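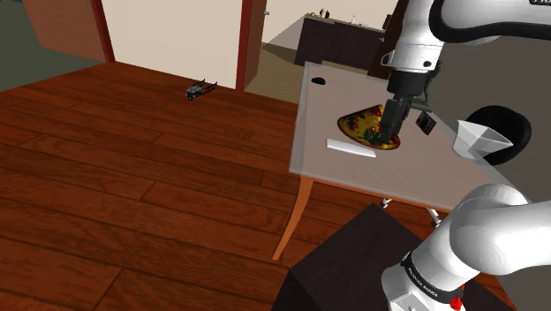 그리퍼가 닫힘 명령을 받고도 물체를 못 집었는데 로그에는 왜 "grasp success"라고 찍히나요?

성공 판정이 손가락 간격만 보기 때문입니다. 간격이 목표 폭 허용 범위 안에 들어오면 성공이고, 그 사이에 뭐가 끼어 있는지는 묻지 않습니다. 우리 판정 코드는 의심이라는 걸 배운 적이 없습니다.

지난번 메일에 답이 늦었습니다. 원문은 아래에 인용해 두었고, 항목별로 답을 달았습니다. 길어서 죄송합니다만 이번 건은 짧게 쓰면 또 오해가 생길 것 같습니다.

> **보낸 사람:** Kuldeep Bhatia
> **제목:** [sorammont-dev] 피자 과제 성공률이 수상합니다
>
> 안녕하세요, Farnden 쪽에서 평가를 돌리는 Kuldeep입니다.
>
> 10월 빌드로 Sorammont 시뮬레이터에서 피자 조각 집기 과제를 210회 돌렸습니다. 요약 파일에는 성공이 88회로 나옵니다. 그런데 재생 영상을 하나씩 넘겨 보니 실제로 조각이 테이블에서 떨어진 것은 54회뿐이었습니다. 나머지는 손가락이 조각을 위에서 누른 채 얌전히 닫히고, 팔만 빈손으로 올라갑니다. 아주 당당하게 올라갑니다.
>
> 세 가지가 궁금합니다.
>
> 1. 성공 판정이 틀린 건가요, 아니면 제가 요약 파일을 잘못 읽은 건가요?
> 2. 손가락이 조각을 누를 때 접촉력 경고가 한 번도 안 떴습니다. 원래 그런가요?
> 3. 같은 설정을 Randville의 실물 팔에 올릴 예정인데, 그대로 가도 됩니까?
>
> 3번은 가능하면 빨리 답을 주시면 좋겠습니다. 실물 테이블은 리셋 버튼이 없어서요.
>
> Kuldeep

**1번. 판정이 틀렸습니다.**

요약 파일은 제대로 읽으셨습니다. 잘못 쓴 쪽이 접니다. 판정 함수는 원래 블록용으로 만든 것입니다. 블록은 두께가 일정하고 딱딱하니 간격만 봐도 대충 맞았습니다. 피자 조각은 납작해서, 손가락이 옆면을 잡지 않고 윗면을 누르고 있어도 간격 값이 그럴듯하게 나옵니다. 과제 목록에 음식을 추가하면서 목표 폭만 바꾸고 함수는 그대로 복사했습니다. 커밋 메시지에는 "사소한 수정"이라고 적혀 있더군요. 제 글씨체가 있다면 제 글씨체일 겁니다.

집계 차이는 34회이고, 전부 같은 유형인지 로그를 다시 훑었습니다. 30회는 말씀하신 그대로였습니다. 누르고, 닫고, 빈손으로 상승. 남은 네 번은 조금 들렸다가 바로 미끄러졌는데, 판정 시점이 하필 들린 순간이었습니다. 그래서 수정은 두 군데입니다.

- 간격 조건에 더해, 물체의 높이가 테이블 면에서 떨어졌는지 확인합니다.
- 그 상태가 상승 구간이 끝날 때까지 유지되어야 성공으로 칩니다.

이 조건으로 기존 로그를 다시 채점하니 54회가 나왔습니다. Kuldeep 님이 눈으로 센 숫자와 같습니다. 자동 채점이 사람 눈을 따라잡는 데 한 철이 걸렸습니다.

**2번. 경고가 꺼져 있었습니다.**

원래 그러면 안 됩니다. Khurana 접촉 모듈은 힘이 한계를 넘으면 경고를 내고 동작을 멈추게 되어 있는데, 대상 물체와의 접촉은 예외 목록에 들어 있습니다. 물체를 잡으려면 어차피 닿아야 하니 넣은 예외입니다. 문제는 예외가 접촉 방향을 가리지 않는다는 점입니다. 손가락 안쪽으로 잡든 손끝으로 내리찍든, 상대가 피자이기만 하면 너그럽게 통과시킵니다.

게다가 조각이 얇다 보니 손끝이 받는 힘은 사실상 테이블이 받는 힘입니다. 테이블에 직접 닿았다면 바로 멈췄을 것을, 피자 한 장을 사이에 두었다고 봐준 셈입니다. 안전 기능의 우회 방법으로는 꽤 맛있는 편이지만 문서에 올릴 생각은 없습니다.

패치에서는 예외를 손가락 안쪽 면의 접촉으로만 좁혔고, 수직 방향 힘은 대상 물체여도 한계를 적용합니다. 한계에 걸리면 그 시도는 실패로 기록되고 사유 칸에 `press_down`이 찍힙니다. 성공률은 당연히 더 내려갈 수 있습니다. 놀라지 마시고 표를 만드실 때 이전 빌드와 섞지만 말아 주세요.

**3번. 올리지 마세요.**

이 메일에서 한 줄만 읽으신다면 이 줄이면 됩니다. 시뮬레이터에서는 손끝이 테이블을 밀어도 다음 회차에 모든 게 새것이 되지만, Randville에서는 손가락, 손목 센서, 테이블 중 하나가 비용을 냅니다. 비용 청구서는 보통 저한테 옵니다.

실물로 가기 전에 다음 순서로 부탁드립니다.

1. 패치 브랜치로 시뮬레이션을 같은 시드로 다시 돌립니다.
2. `press_down` 기록을 모아서 하강 목표 높이가 얼마나 낮은지 확인합니다. 제 짐작으로는 조각의 두께를 뺀 채 테이블 면을 기준으로 잡고 있습니다. 아직 짐작입니다.
3. 하강 높이를 고친 뒤에도 `press_down`이 남으면 저에게 로그를 보내 주세요. 그때는 접근 각도 문제일 가능성이 있습니다.
4. 실물 첫 시도는 속도를 최저로 두고, 팔의 동작 범위 밖에서 비상 정지 버튼을 손에 든 사람이 있을 때만 시작합니다. 버튼이 서랍에 있는 것은 손에 든 것으로 치지 않습니다.

실물 컨트롤러의 자체 힘 제한은 건드리지 마세요. 시뮬레이션 쪽과 값을 맞추겠다고 풀어 두는 분이 예전에 계셨는데, 맞춰야 할 방향은 그 반대입니다.

**그 밖에**

블록과 컵 과제도 같은 판정 함수를 씁니다. 블록은 표본을 몇 개 열어 봤을 때 어긋난 것이 없었고, 컵은 아직 못 봤습니다. 컵 결과를 이미 발표 자료에 넣으신 분은 목록에 조용히 손을 들어 주세요. 혼내려는 게 아니라 다시 채점할 로그가 필요합니다.

패치는 `fix-grasp-check` 브랜치에 있습니다. 재채점 스크립트도 같이 들어 있고, 원본 요약 파일은 덮어쓰지 않습니다. 리뷰해 주실 분이 한 분 더 필요합니다. 이번에는 커밋 메시지에 "사소한"이라는 말을 쓰지 않았으니 안심하고 의심해 주세요.

Kuldeep 님, 가능하면 들렸다가 미끄러진 네 번의 재생 파일을 따로 보내 주실 수 있을까요? 마찰 계수도 한번 봐야 할 것 같습니다.

Sorammont 메일링 리스트 관리 겸 판정 함수 원작자 드림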